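Red barrel drum, tacked head: notes on placement and damping

The drum I picked up through Clandeck in September has a tacked head, so there is no tuning to speak of. Whatever tension it left the workshop with is the tension it has. That leaves three things to adjust: what it stands on, where the stick lands, and how hard.

I began with the bare tabletop. The low end was fine, but the table added a second note of its own, and a recording made at 80 strokes a minute had a smear after every hit. The red-and-white checkered cloth went on next, single layer. The smear dropped enough that I stopped looking for felt pads.

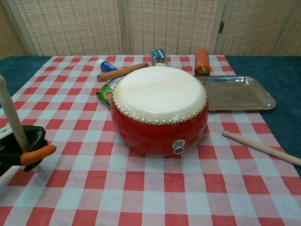
The ring pull on the body is the other source of noise. It hangs from a small round plate and will tap the shell on a loud stroke. A bit of tape behind it would fix that. I have left it alone for now and keep the hard strokes short.

For a contrasting sound I use a stainless-steel tray, the plain rectangular type with rounded corners, bought from Noonan along with some kitchen things. Set down on the cloth it gives a dry, short clank. With its end touching the drum it buzzes, so a gap is better. The peak on my meter app sat at 466 Hz near the middle and moved when I struck closer to the rim. I would not trust the last digit.

The rest of the table is groceries: toothpaste, a snack packet, an orange can. I meant to try each of them as a percussion source and have done only the can, which is dull when full. Packets crackle and are hard to repeat at the same level.

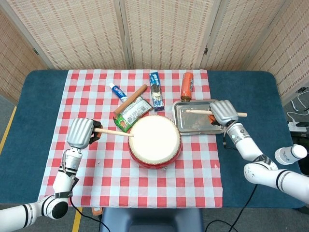

Drum and tray together, one stick to each.

Settings for the last take, for my own reference: Paruvis recorder, gain at 7, no filter, 139 strokes in total. The file is saved under Mullum with the earlier ones. Next change is a folded cloth under the tray only.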